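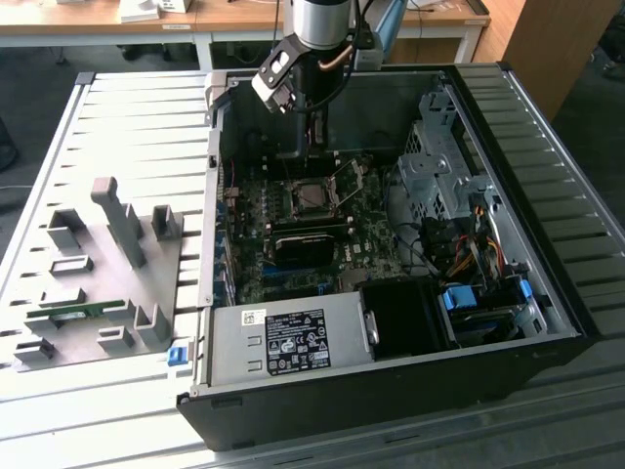
Reading time: 4 minutes

Our group chose the Werach open day for the site visit module mainly on the grounds that the train went there without a change. The other option was a bottling plant in Istden, and Kyu-ri had already been to it with her school. We were asked to write up one demonstration each and say what we learned, and I got the one on taking computers apart. I have a personal interest in this subject, having once taken my own computer apart and never fully recovered it. The one on the bench at Werach was a black tower laid on its side with the panel off, the arm's two-finger gripper hanging over the top edge of it, and a grey plate of printed holders standing next to it for parts. I was jealous of the holders. I had used a cereal bowl.

The host was Loredana Pace, who looks after the bench and has clearly given the talk many times. She gave it to us in 12 minutes, then asked for questions, and there was the silence you would expect from second years who had been up since six. Eventually Carla Sayegh asked why anyone would want a robot to do this when a person with a screwdriver is quicker. Loredana said it was the right question and that she got it at every open day. Her answer was that a person is quicker on the first machine and a good deal less keen by the fortieth. Old office computers arrive at recyclers by the pallet, and the useful parts (memory, processors, drives) are worth having whole.

The project is called Jang. Its aim, as given on the handout, is "non-destructive recovery of reusable components from mixed desktop hardware". It has 54 task steps written down so far, and each has a sheet saying where the part starts, where it should end up and what counts as a failure. Ju-won Ji, who is doing a doctorate on it, let us read the sheet for memory modules. It had been amended in three colours of pen. I found this more convincing than the handout.

What I had not understood before the visit is how much of the work goes into the place where the part is put down. I had assumed that getting hold of the thing was the hard bit and that you could then drop it anywhere. Ju-won's view is that a part put down carelessly has to be found all over again, so the holders are shaped to suit what goes in them. He prints them himself and says the first versions were all too tight.
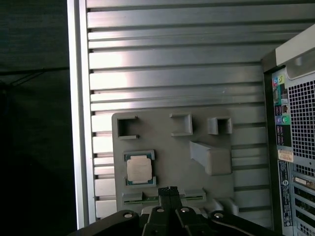
The parts board, with a processor in its holder and the gripper fingers just short of a memory slot.

We were then each allowed to plan a move on paper, which Jérémie Vasseur marked. He is the technician and he marks hard. My plan for lifting a memory module forgot to release the clips at either end, and he wrote "snap" beside it. Kyu-ri Nam's plan was passed with one correction. She has asked me to include this.

Things I would do differently in this report: I should have asked for the failure rate. I asked how much the gripper weighed instead, wrote the answer on my hand and washed it off at lunch. I also should have looked at the Minport stand, which dealt with sorting the parts afterwards and which Carla says was the best thing there. It was next to the coffee, and the queue put me off.

For the assessment criteria: the visit links to week 10 of the module (handling and fixtures), and I have used the lecture notes on compliance in the appendix. My mark for the paper exercise was 72, before Jérémie noticed the clips.

Related reports

Site visit: bottling at Istden
Minport and the sorting table, by Carla Sayegh
Planning a move on paper: group results
Module handbook, revised January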